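The Price of the Second Arm

4 min read

Guadalupe Tovar keeps the quote from Vistau in a drawer, and she has stopped showing it to visitors. It lists 2 arms, a table and a line called "integration" that costs more than either arm. Her packing shop in Serrano has 15 people on the floor. The quote came to $153,000.

The sales pitch leaned hard on simulation. Build the cell on a computer first, Vistau told her, and you'll know what you're buying before you sign.

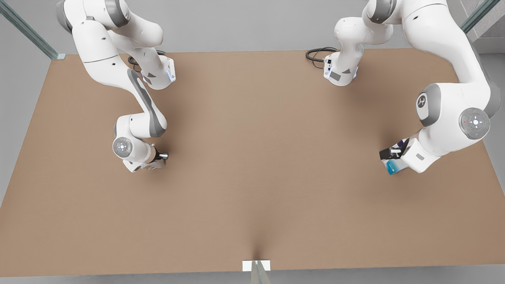

Simulated two-arm cell, with a blue part held in one gripper.

I've now sat through seven of these demos, and I'd like to see one with a dirty floor. A rendered table never has tape residue on it. It never needs an electrician, either, and at Tovar's shop the electrician was a separate bill.

Baltazar Becerra, who plans equipment purchases at Trovia, thinks simulation is worth paying for, up to a point. "It will tell you if the arms can reach," he said. "It won't tell you what happens when your supplier changes the box."

He asks vendors to price the cell with one arm and then with two. Most take weeks to answer. He also wants the cost of spare fingers, training and a dead day in writing.

Tovar asked Vistau for the same list in February. She got back a new video and a discount on the table.

153 shares
7 comments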